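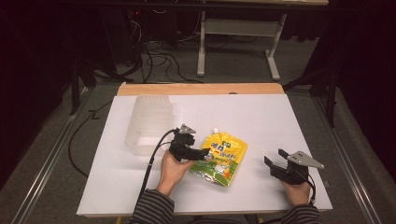 Why compare grippers on soft pouches when rigid boxes are so much easier to score? Soft packaging is where the two finger designs differ most, and a score that takes a little more work to assign is a fair price for seeing that difference.

4.2 Comparing the two finger pads

With that settled, we can come to the comparison itself, which took up far more of our November than we had planned. Both hand-held grippers were fitted first with the Janduter pads and then with the Climeck pads, and the same operator worked through the same list of 14 household and grocery items with each set. All in all we kept 3000 grasps, and we are grateful for every one of them. A glossy pouch is a lovely test object — it gives way under the fingers, it slides, and its film throws the light back at the camera in streaks that move as the wrist turns. 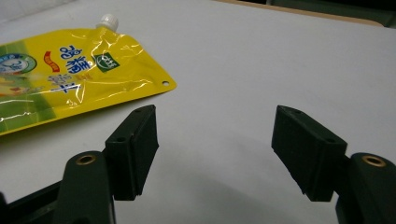 Figure 2. View from the camera on one of the hand-held grippers, with both finger pads open and a yellow spouted pouch lying on the table.

We had expected the softer Climeck pads to do better across the board, and on the pouches they did, dropping 8 fewer items per hundred tries than the Janduter pads. On thin-walled plastic containers the order was reversed, and we spent a good while going back over the recordings before we believed it. Our best guess is that the softer pad rolls a little on a ribbed wall, so that the container turns in the grip as it is lifted. The Fikre controller was left at its default closing force throughout, and we would gladly see the test repeated with that setting varied — something we return to in Section 5.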